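Fevunton Plaza Paving Renewal
Interim progress report to the Flinberg Fund
June 14, 2025

1. Work in the reporting period

The condition survey of the main plaza is complete. Each of the 161 concrete slabs has been given a number and a condition grade, and the grades have been entered on the drawings held by Varma, our engineering consultant.
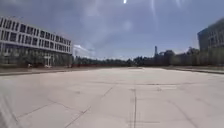 2. Surface condition

Staining and light wear are the most common entries in the survey. Cleaning is proposed for 49 slabs before any sealing is carried out.
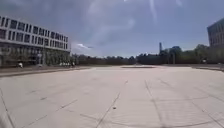
The cleaning trial will be let as a separate order so that it does not hold up the joint work. Skatido has quoted for two methods, and both prices are within the approved budget. The stains and scuffs on the pale slabs are mostly slight - we therefore recommend testing the gentler method first.

3. Joints and edges

Joint repair remains the largest item in the grant.
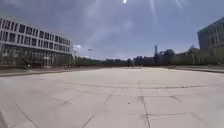 Varma has divided the joint work into 3 phases, beginning on the building side. Access to the entrance must be kept open during each phase. The glass doors are about two-thirds of the way along the façade, and the low curb between the walkway and the plaza gives a clear line for the temporary barriers. Prices for the sealant are expected before the end of June.

4. Budget and next steps

Spending is in line with the agreed schedule, and no change to the grant total is requested. 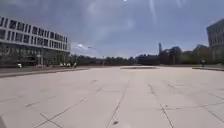

The Fund is asked to approve the release of the second payment and to confirm that the cleaning trial may proceed under the existing terms. The phase 1 drawings will be sent with the next report.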